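Back to teleop in the simulator

I spent most of Tuesday driving the simulated arm by hand again. The task is the same one as before: reach down, close on a small block, lift it and set it on the other side. I steer with the Kesix controller and Nullimby records everything I do.

My first set of demos had 300 episodes and the policy trained on it was poor. It would stop above the block and hover. Going back through the recordings, I could see where it got that from. I hover too. I pause before every grasp to check my alignment, and the arm learned the pause.

So now I line up on the way down and don't stop. If I miss, I throw the episode out and start over. It's slower – I kept only a few dozen good ones before dinner. 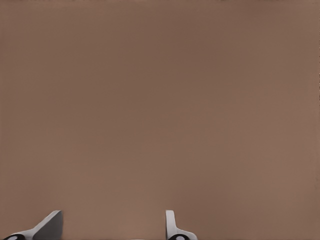

The wrist view is the one I trust least. With the fingers open and nothing but plain surface past them, there is very little to judge height by, so I have been keeping the side view up in a second window. The policy gets both.

Next I want to try seed 1793, which puts the block closer to the base. I'll train again when I have 300 clean episodes.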